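Workshop notebook, Friday, bindery bench

Memoir reprint (Tranano edition), case binding trials, second round.

Picked up where R. Veres left off. Her note on the first round says the spine lining lifted at the tail on 4 copies. Checked these again this morning and found a fifth starting to go. All had the thin lining paper from the Odiretti roll. The copies with the heavier paper are sound so far.

Text block is 400 pages on the cream stock, grain running head to tail. The plate section (family photographs, chapters eight and nine) is on coated paper and the glue holds less well there. Philomena Appiah asked whether the plates could be tipped in singly. Tried it on one copy. It opens flatter but took around twice as long, so I would not do it for the whole run.

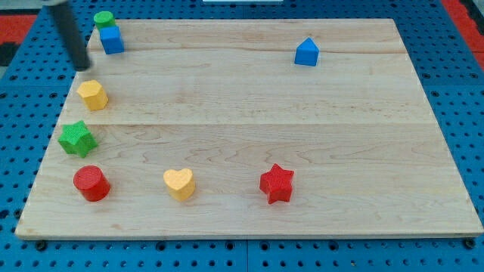
Pale board on the blue pegboard, coloured shape blocks on top.

Glue: old pot against new pot, same brush. New pot goes on thinner and needs a second coat at the joints. Left both under weight until the afternoon — no difference in the swell that I could measure.

Cloth: Volov sample is too stiff to turn in neatly at the corners. Ó Conaill sample turns in well but shows glue marks if the board is at all over-wet. Prefer the second, with less paste.

The author's corrections to the dedication page arrived after the sheets were folded. One line, a misspelt surname. Needs a cancel leaf. R.V. to confirm the wording with the publisher before anything is printed.

To do: recut the boards 1 mm narrower at the fore-edge. Reline the five bad spines. Ask about delivery of the endpapers, promised for May.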